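How to Find Out Which Lodge Your Great-Grandfather Belonged To

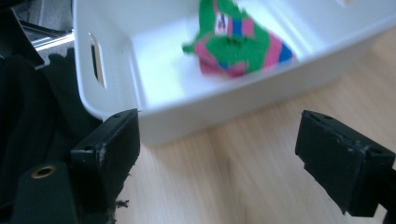 Can you trace a lodge member if all you have is his name?

Sometimes, but a name and a town will get you much further than a name alone, and a name, a town and a decade will usually get you an answer of some kind.

Last updated February 20, 2019

Most families have one of these men. He went out one evening a week in a clean collar, came home late, and told his wife nothing. Then he died, and the lodge turned up at the funeral in aprons, and after that the subject was dropped for three generations. Now you are the one who does the family tree, so he's your problem.

I have done this for my own family and for several other people's, and what follows is the order I would do it in now. It isn't the order I did it in the first time, which involved driving to the wrong state.

Step 1. Work out which order it was

People say "he was a Mason" the way they say "he had the flu." It covers a lot of ground. He might have been a Freemason. He might also have been an Odd Fellow, a Knight of Pythias, an Elk, a Woodman, a Red Man, a Forester, or a member of something founded in a back room that lasted until the founder moved away. In many towns the same men belonged to several of these at once, apparently to avoid ever being home.

Look for initials and emblems before you write to anyone. Good places to look:

The gravestone. Square and compasses usually means Freemason. Three linked chain rings, often with the letters F, L and T, means Odd Fellows. A tree stump may mean Modern Woodmen or Woodmen of the World, or it may mean somebody liked tree stumps.

The obituary. Read the last paragraph first. That's where the lodges are, right above the pallbearers.

Watch fobs, lapel pins, rings and the handles of ceremonial swords. If your family has a sword and no one can explain it, start there.

Insurance papers. A good many orders sold death benefits, and a certificate will often print the lodge name and number in full.

Copy down every letter you find, periods included. Negin Yazdani spent a winter looking for her mother's uncle among the Freemasons on the strength of a pin marked K. of P. She'd read the P as a smudge.

Step 2. Get the lodge name and number

Within an order, the local body is a lodge (or a camp, a court, a council, a tent, a hive; they enjoyed this). It has a name and a number, and you want both. Names repeat from one state to the next and the numbers start over in each, so "Union Lodge" with nothing after it is about as useful as "Main Street."

City directories are the best free source I know. Many of them have a section of societies near the front or back, listing each lodge, its number, its hall and its meeting night. Your public library may have them on a shelf, and a surprising number have been scanned. Find the directory closest to the years he lived in town and note every lodge of the right order. In a small place there will be one. In a city you'll have a list, and you narrow it by which hall he could have walked to.

Local newspapers help too. Lodges loved seeing their elections in print. Search his surname with "installed," "officers" or "degree" before you search his full name, and try it misspelled. My own man appears under three spellings, one of which is a different vegetable.

Step 3. Read the printed proceedings

Many state-level grand lodges printed a fat volume every year. Older volumes often include returns from each local lodge, and some of those returns name every member, along with who joined, who died, who moved away and who stopped paying. Large numbers of these books have been scanned and put online by libraries.

A word about searching them. The scans were turned into text by a machine that had plainly never met a Mason. "Brother" becomes "Brotlier." "W. M." becomes "W. IV1." Entire counties come out as punctuation. If the search box says he isn't there, that proves very little. Find the right year, go to the index or the returns, and turn the pages with your own eyes. It's slow. Bring something to drink.

Some abbreviations you'll meet:

E. A., F. C. and M. M.: Entered Apprentice, Fellow Craft and Master Mason, the three degrees.
W. M.: Worshipful Master, the man in the chair.
S. W. and J. W.: Senior and Junior Warden.
P. M.: Past Master. He is finished and would like you to know it.
N. P. D. or Susp. N. P. D.: suspended for non-payment of dues.
Dim. or Demitted: he left in good standing, often to join a lodge somewhere else.

That last one is gold. A demit tells you he was probably moving, sometimes before any census caught up with him. Jamshid Bahrami found a whole missing branch of his wife's family that way, in a town none of them had ever mentioned. The census only had them there ten years on.

Don't be too upset by N. P. D., either. Check the year. Plenty of decent men stopped paying dues when the mill closed.

Step 4. Write to the right office

Once you have a name, a lodge and a rough span of years, contact the grand lodge (or the equivalent) of the state where he joined. There is usually an office that answers genealogy questions. Some charge a small fee, some don't, and some will take until November.

Keep the letter short. They don't need your DNA results. Something like this does the job:

"I am looking for the membership record of Henry Bukel, born 1871, who I believe belonged to a lodge in your state between 1898 and 1915. His obituary calls him a Past Master. I would be grateful for any dates of joining, degrees, offices held or transfer. I am his great-granddaughter and am happy to pay your usual fee."

Put the dates in. Say how you're related. Ask for a demit or transfer by name, because otherwise they may only look for the date he joined. If the local lodge closed or merged, ask which lodge took over its records, and say you'd welcome a no as well as a yes.

Step 5. Know what you won't get

You'll probably get a card: name, birthplace, trade, degree dates, date of death. You won't get what he said at meetings, and you won't get the ritual, which has little in it about your family anyway. Minute books, where they survive, mostly record that the minutes were read, that bills were paid for coal, and that the lodge closed in harmony. I have read a great many of these. The coal is well documented.

Trials and expulsions do turn up. If you find one, read the whole thing before you phone your aunt.

Step 6. Write down where you found it

Volume, year, page, lodge number, library. Do it on the day. I have a note in my own handwriting that says "great stuff, p. 212," and I've been looking for that book since 2000.

Comments

Urszula Jasińska: The stump on my grandfather's grave has an ax in it. Does that help?

Reply from the author: It leans Woodmen. Look for a round seal low on the stone, possibly under the moss.

Amirhossein Alipour: Our library's directories skip the war years. Is there another place to get meeting nights?

Reply from the author: Try the church and society column in the weekly paper. It usually ran on the same page every issue.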